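Vadau to Add Diesel Storage at Diseleck Terminal

Vadau, the fuel storage company, will build 3 new diesel tanks at its Diseleck terminal, with work starting in June. The tanks will raise the site's diesel capacity by roughly 30 percent.

The project includes a new pump house and 8 truck loading bays. Trucks will be able to load from 5 a.m. under the new schedule.

"Our customers asked for more room ahead of the heating season," said Torunn Strömberg, terminal director at Vadau. "They will have it."

Yau, a regional fuel distributor, has signed a lease for one of the tanks. Terms were not released.
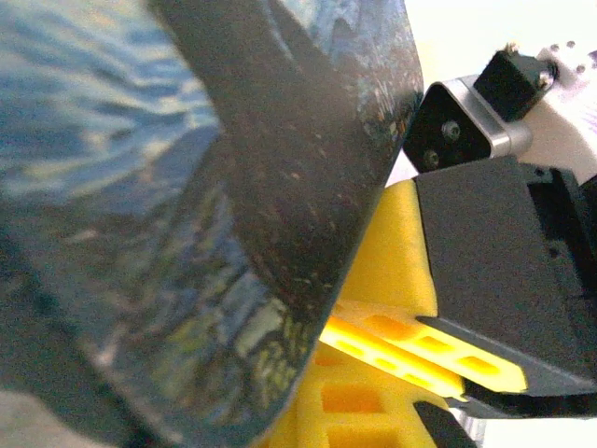 Vadau Corporate Communications

Media contact: Stellan Ljungberg. Customers with questions about loading slots should call the Diseleck terminal office.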